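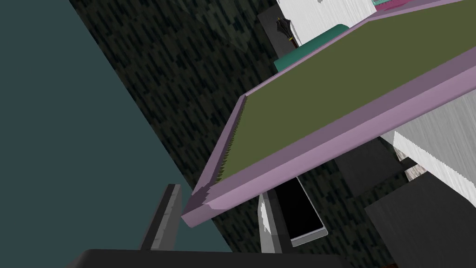
### 4.2 Funding models and trust in local news

We next looked at whether the way a local news outlet is paid for changes how far readers trust its coverage of the town council. The four outlets in the study are Fulel, Grallora, Tavares and Clilia. Fulel and Grallora sell advertising. Tavares runs on reader subscriptions, and Clilia receives most of its income from a regional levy on cable bills.

The survey went out in May and drew 3,193 complete responses. Of these, 673 came from people who said they paid for at least one news source. Each person was asked to rate every outlet they had read in the past month on a five-point scale, and then to say who they thought paid for it.

Ratings for Clilia split along party lines more than those for the other three. Readers who knew about the levy gave it lower marks for coverage of tax questions and slightly higher marks for coverage of schools. We found no such gap for Tavares. Sengar reports a similar pattern in an earlier study of levy-funded radio, although his sample was limited to 1,000 listeners in a single county.

Many respondents were wrong about the source of funding. Grallora was often taken to be owned by the council, probably as a result of the legal notices it prints every Saturday. When we dropped these respondents from the model, the effect of advertising on trust became smaller but kept its sign.

Figure 3 plots mean trust against the share of income from each outlet's largest source.

**Figure 3.** Mean trust score by share of income from the largest source. Bars show 95% confidence intervals.

Two limits apply. Respondents chose which outlets to rate, so the scores for Tavares come mainly from people who already pay for it. We also did not ask how long a person had lived in the area, which Jitendra Sengar (personal communication) suggests may matter more than income or age. Section 4.3 takes up the question of editorial control.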